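Enden 2 running shoes: review after 356 kilometers

April 25, 2022

I bought the Zaveo Enden 2 to train for the Firunwood half marathon and have now put 356 kilometers on one pair. Most of that was on pavement, with a few loops on the gravel path by the river.

The fit is true to size in length and a little narrow across the toes. I wear a thick sock and had to skip the top eyelet for the first two weeks. After that the upper gave enough and I laced it normally. No blisters, even on the long runs.

Cushioning is on the firm side. At an easy pace I would like more under the heel. At race pace the shoe makes more sense, and I felt steady through the downhill turns in the last part of the course. My old Wieser pair was softer but felt dead after the same distance.
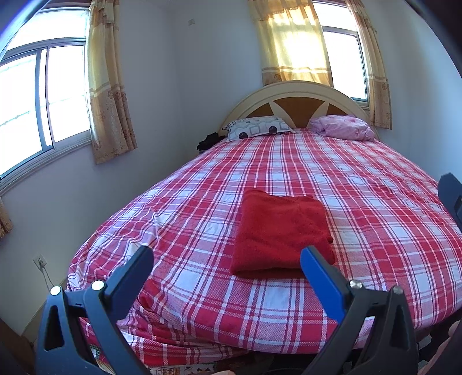
Red towel folded on the bed, checked sheet underneath.

Grip is good on dry roads. On wet paint, like crosswalks and lane lines, it slips. I slowed down for every roundabout during one rainy 10K in April and still nearly went over once.

Wear is mostly on the outer heel, where the tread is close to smooth. The forefoot looks fine. I expect to retire them from long runs soon and keep them for short ones.

They dry overnight with the insoles out. The laces are too long and need a double knot.

Price was 100 on sale, down from 200. At the full price I would look at other shoes first. At 100 I would buy them again, half a size up.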